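Máscaras, latencia y un plato azul

Llevo desde agosto reescribiendo el planificador de agarres de Jolen, y ya toca contar cómo va. La versión anterior hacía todo en un solo proceso: leía la cámara de muñeca, segmentaba, elegía un agarre y mandaba la trayectoria. Funcionaba mientras hubiera un único objeto en la mesa. Con dos objetos próximos, la segmentación los unía y el agarre salía centrado en el hueco entre ambos.

Ahora son tres procesos separados: percepción, planificación y control. Se comunican por colas con marca de tiempo, y el planificador descarta cualquier máscara con más de 40 ms de antigüedad. Esto último lo propuso Milan Hoekstra después de ver mis registros, donde la pinza corregía hacia posiciones que ya no eran válidas.

Para las pruebas uso un plato y un pastel de juguete. El pastel queda detrás del plato desde el punto de vista de la cámara, y ese es el caso que más me interesa.

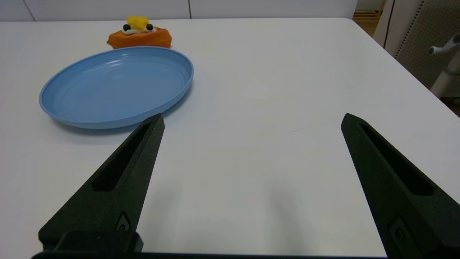 Vista desde la muñeca, con la pinza abierta y el pastel detrás del plato.

El primer problema fueron los propios dedos. Ocupan buena parte de la imagen y el segmentador los tomaba por objetos, sobre todo las ranuras alargadas. Probé a entrenar una clase nueva para ellos y no mereció la pena. Lo que uso es una máscara fija calculada a partir del modelo de la pinza y la apertura actual. Son 64 líneas de código, incluida la lectura de la calibración.

El segundo fue el borde del plato. Tiene brillo y unos anillos concéntricos suaves, y el detector de contornos encontraba varias elipses donde hay una. Pichit Kongkaew me sugirió ajustar solo la exterior e ignorar lo que quede dentro si el color es uniforme. Con eso basta por ahora. 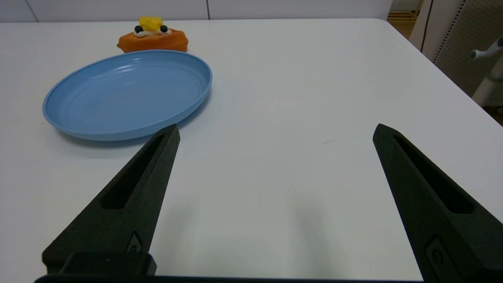 El plato azul vacío y, detrás, el pastel con su crema blanca y la pieza amarilla.

Queda la planificación del acercamiento. El camino recto hacia el pastel pasa por encima del plato, así que el planificador genera tres candidatos y puntúa cada uno por distancia libre al borde y por cambio de orientación de la muñeca. El peso de la orientación lo tengo puesto a mano y no me convence. Si lo subo, elige pasar demasiado bajo; si lo bajo, gira la muñeca más de lo necesario y pierde de vista el objeto.

Lo siguiente es grabar las colas completas para poder repetir una ejecución sin el brazo. Els Willems ya tiene un formato de registro en Gunddale y voy a intentar adaptarlo antes de escribir otro.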